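3. Ferry flights as a source of evidence

3.1 What a delivery flight is for

An aircraft changes hands twice. The first time is in a meeting room, where a lessor, a lender and an airline sign a stack of papers thick enough to stop a door. The second time is on an apron, with a cake. Between the two there is usually a flight, and airlines like to describe it as epic. Our interest is in what that flight leaves behind in the way of usable data, once the cake has gone.

The literature on fleet planning treats the ferry leg as a cost line and moves on. This is understandable. It earns no fares, it happens once per airframe, and its length is decided by where the factory happens to be. Yet it is also the only time in an airliner's working life when it flies a long sector with an almost empty cabin, no cargo to speak of, fresh engines and a crew with every reason to keep tidy notes. For anyone who wants a clean baseline for fuel burn, it is a gift, and it has mostly been left in its wrapping.

3.2 The Warkeo records

Warkeo is a mid-sized leasing firm which places narrow-body and wide-body types with carriers that would sooner not own them. It agreed to share its handover files with us on condition that we did not identify its customers, and then sent us documents with the customers' logos on every page. We have removed these.

The set covers 27 ferry flights. The shortest was a hop of 2796 kilometres and the longest crossed most of an ocean and all of a night. For each flight we have the planned fuel, the fuel remaining on arrival, the payload as declared, the flight plan as filed, and a free-text remarks field. The remarks field was meant for technical defects. Crews used it for defects, for wind, for comments on the coffee, and in one case for a short and rather good poem.

Payload deserves a word. A ferry flight is supposed to be empty, and the forms say so with great confidence. The weight sheets tell another story. Airlines have learned that a new aeroplane with vacant holds is a cheap way to move spare wheels, seat covers, training manuals and, on one leg, a quantity of office furniture. We treated any flight carrying more than 1000 kilograms of such goods as loaded and set it aside. That took out 10 flights, more than we would have liked, and left 17 for the main comparison.

3.3 Choosing a reference field

Arrival fuel is only useful if we know how the last part of the flight was flown. Two crews can reach the same city with the same aircraft and burn quite different amounts in the final descent, depending on whether they were waved straight in or sent round in circles to admire the suburbs. We therefore wanted one arrival airport with light traffic, a single main runway and a patient operations office.

Plilov met all three needs. It was built for a boom that went elsewhere, and it has the long runway and the quiet that such places enjoy. Warkeo uses it for storage between leases, so many of the flights in our set ended there anyway. The operations office answered our first letter by return and our second in July, after what we take to have been a thorough discussion.

Noise readings at Plilov were made for a separate study of approach paths and are used below only as a check on the timing of each arrival. The monitoring points lie outside the airport fence and are reached on foot by public paths. Our timings agree with the control log in all but two cases, and in both of these the control log had been kept by hand.

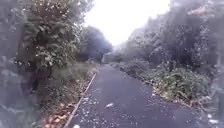 Figure 2. Paved path through dense vegetation.

3.4 Correcting for wind

Wind is the great excuse of long-haul flying, and like most good excuses it is often true. A steady tailwind can make a thirsty aircraft look frugal, and a headwind can do the reverse, so raw fuel figures from different days cannot be set side by side. We corrected each flight to still air with the Aranda method, which breaks the route into short segments and works out how long each would have taken in calm conditions.

The method has two known faults. It assumes that the crew flew the route they filed, and it assumes that they held the speed they planned. Neither is quite safe on a ferry flight. With no passengers to deliver, crews accept shortcuts freely, and several appear to have treated the cruise speed as a suggestion. Where position reports were available we used these in place of the filed route. Where they were not, we kept the flight and widened its error band, a practice which reviewers dislike but which we prefer to guessing.

We also tried a simpler correction based on total flight time alone. It gave nearly the same ranking of aircraft with far less effort. We mention this with some embarrassment, having already done the other one.

3.5 Limits of the data

The sample is small and comes from one lessor. Warkeo's customers are not a fair slice of the world's airlines, and an airline that leases may look after a new machine differently from one that buys, though we have heard this argued in both directions by people who sounded equally sure. A second lessor, Skurketness, was approached and declined on the grounds that its records were commercially sensitive. It later put a good number of them in a sales brochure. We have not used the brochure, as the figures in it are rounded in a consistently cheerful direction.

There is also the matter of age. A baseline from a brand-new aircraft tells an operator how the machine behaves on its first day of work, and engines, like the rest of us, do not stay that way. The figures in Section 4 should be read as a starting point against which later wear can be measured. They were frozen in June 2023, and flights delivered after that are left out even where the paperwork reached us in good order.

Finally, the remarks field was coded by two readers working apart. They agreed on nearly every technical entry. They did not agree about the poem, which has been classed as "other".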